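The contract called for 200 demonstrations by the end of the shift, and at lunch Nathalie Hawthorne had 83.

She ate at her desk. The controller lay beside her sandwich with its green light on. Across the room the wall screen showed the totals for all the Vondano operators, and hers sat in the lower half, where it had been since July. Melnyk was on top again. He worked from another building and she had never met him, but she had watched his recordings in training. He moved the arm as if he were late for something.

"You're careful," her supervisor, Bullik, had told her on the first day. He hadn't said it like a compliment.

She wiped her fingers, put her headset on, and loaded the next one. 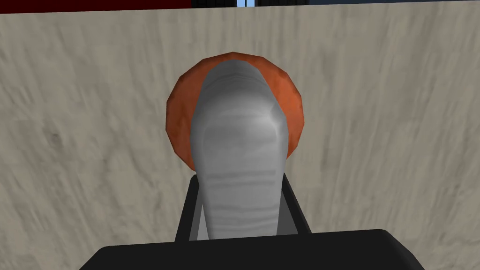
Nathalie had worked at the bakery in Clomero for 13 years before it closed, and she still thought about objects the way she had thought about dough, by how much they would put up with. The program gave her no weight and no feel. The grip was a number in the corner of her other screen, and the rest she had to guess. She had the gray piece between the black fingers now, standing straight up like a thumb, and the orange thing was right behind it, so that all she could see of it was a rim. The task sheet said to move the gray piece clear without touching anything else. Melnyk would have pulled straight back. She went up first, slowly, then back, then to the left, and set it down.

The software asked her to rate the attempt. She gave it a four and loaded another.

At two Bullik came by and stood behind her chair.

"Why do you go up first?" he said.

"So I don't drag it."

"It can't drag. There's no friction on that surface. They turned it off."

"The robot doesn't know that."

He watched her do one more. It took her 56 seconds. Melnyk's average was less than half that, and it was printed on a sheet by the coffee machine.

"They pay by the piece," Bullik said.

"I know how they pay."

He went away. She did four more before she took the headset off and rubbed the marks it left on her forehead. Her mother had taught her to braid bread by standing behind her and holding both her wrists. There had been no talking. After a week her mother let go of the left wrist, and a few days later the right, and Nathalie hadn't noticed until she turned to ask something and found her mother across the kitchen at the sink.

She finished the day with 141. Bullik signed the sheet and wrote 11th October next to his name.

"They want to see you upstairs," he said.

The woman upstairs had a real arm bolted to a real table, and a bowl of pears.

"We trained one on everybody," she said. "Then we trained one on each of you, to compare. This one's yours."

She pressed a key. The arm came down over the bowl and closed on a pear. It waited a moment. Then it went up first, slowly, then back, then to the left, and put the pear down on the table without a sound.

Nathalie asked if she could see it again.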